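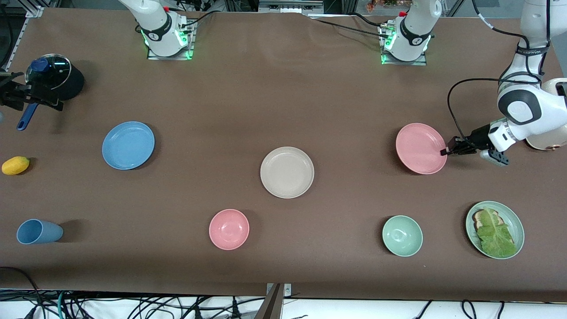 만홀름, 6월

# 식탁보와 상차림 소품 대여 FAQ

무쿠스 대여점에 자주 들어오는 문의를 모았습니다. 사진에 나온 갈색 천과 그릇을 기준으로 답합니다.

## 대여 전

**천만 따로 빌릴 수 있나요?**

가능합니다. 갈색 천은 긴 상에 맞춰 나가므로 상의 길이와 폭을 먼저 알려 주십시오. 가장자리로 늘어뜨릴 길이는 따로 적어 주시면 됩니다.

**그릇 색을 고를 수 있나요?**

접시는 하늘색과 베이지색 계열, 볼은 분홍색이 있습니다. 하늘색 컵도 있습니다. 같은 색으로만 맞추려면 재고 확인이 필요합니다. 색을 섞어도 요금은 같습니다.

**접시와 볼은 어떻게 구분하나요?**

하늘색 접시는 테두리가 올라와 있고 가운데가 얕고 평평합니다. 베이지색 접시는 테두리가 넓습니다. 분홍색 볼은 두 접시보다 깊습니다. 국물 있는 음식은 볼에 담으십시오.

**냄비도 대여 품목인가요?**

네. 검은 몸체에 파란 긴 손잡이가 달린 냄비이고, 금속 테를 두른 유리 뚜껑이 함께 나갑니다. 뚜껑 꼭지도 파란색입니다. 뚜껑만 따로 빌려드리지는 않습니다.

**과일도 같이 오나요?**

아니요. 노란 과일을 비롯한 음식은 목록에 없습니다. 직접 준비하셔야 합니다.

## 사용 중

**천에 주름이 생기면 어떻게 하나요?**

손으로 가운데에서 바깥쪽으로 쓸어 펴십시오. 다림질은 하지 마십시오. 심하게 접힌 천은 반납할 때 말씀해 주시면 저희가 폅니다.

**천 위에 뜨거운 냄비를 올려도 되나요?**

안 됩니다. 받침을 먼저 놓으십시오. 받침은 예약할 때 신청하면 무료로 넣어 드립니다.

**냄비는 어디에 두는 게 좋나요?**

상 모서리 가까이에 두면 접시 놓을 자리가 넓어집니다. 다만 손잡이가 길어 지나다니는 쪽으로 나오면 옷에 걸립니다. 손잡이 방향을 확인하고 자리를 정하십시오.

**컵이 쓰러져 천이 젖었습니다.**

마른 수건으로 눌러 물기를 빼고 그대로 쓰셔도 됩니다. 컵은 플라스틱입니다. 음료 얼룩은 문지르지 말고 반납표에 위치만 적어 주십시오.

## 반납

**설거지를 해서 보내야 하나요?**

음식물만 비우고 물로 한 번 헹구면 됩니다. 세척은 코스티건 작업실에서 합니다.

**반납 기한은요?**

수령 후 72시간입니다. 연장은 기한이 끝나기 전에 연락하셔야 하며, 오전 11시 이전 연락분은 당일 처리합니다.

**그릇이 긁히거나 깨졌습니다.**

가벼운 긁힘은 비용이 없습니다. 깨진 그릇은 품목 가격의 30%를 받습니다. 분실하면 100%입니다.

**문의는 누구에게 하나요?**

예약과 재고는 케인 엘러리, 반납과 파손은 티페네 브런턴이 맡고 있습니다. 예르니츠 지역 배송은 예약 담당에게 물어보십시오.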